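Shop > Film & TV > Blu-ray > Darkness

Search titles, actors... Go

Posted 2 December 2018 by Nosley staff

Darkness — Collector's Blu-ray

Back in stock, finally. The Grellach thriller that had a short run in theatres in July, now on disc with the full Rizzi score. Region free. Colour, 100 minutes, 8 deleted scenes plus a commentary. Slipcover on the first 265 copies only, no reprints planed.

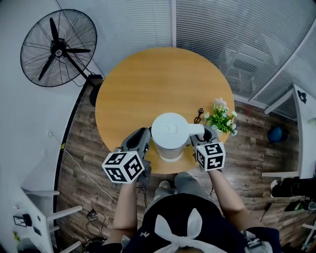 Shipping

Goes out in 3 business days. Padded mailer, no extra charge. Pre-orders first — then everyone else in order recieved. Returns if sealed. Bent slipcover? Email us before you open it.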